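Re: mugs for the Virnside kitchen

On Monday, February 21, 2022, the list digest quoted:
> Does anybody still have spare mugs? We're down to 4 in the
> Virnside kitchen and two of those are chipped. Don't care
> if they match. Also wondering if the Simolix ones are worth
> the money, the shop wants 15 each and I'd need 7.

Quick one, on my way out the door. Don't buy the Simolix. Had a set at Pendard and the handles are tiny, can't get two fingers through. Returned them in October.

I have a dark one and a yellow one you can have. Dark one is green inside, lime green, brighter than you'd think. Roundish, narrower at the bottom, matte outside. Good for tea, holds the heat. Yellow is the cheerful one, shows coffee stains but baking soda gets them off. Both have been thru the dishwasher 100 times and no chips that I can find.

Not giving up the glass cup, sorry, thats my water one. Cutting board stays too. If you want a dish towel I do have a white one going spare, needs ironing, or dont bother.

Can drop the mugs in the box by the Nomura stairs, wrapped in newspaper. Tell me by tonight if you want them, otherwise they go to the thrift store with the rest of the cuboard.

Pics:

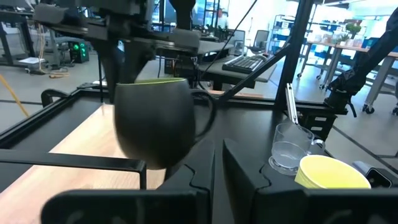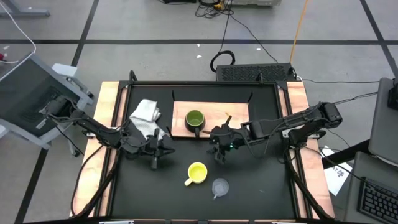 the dark mug with the lime inside, and the yellow one. both pics

Have to run. Reply to me not the whole list pls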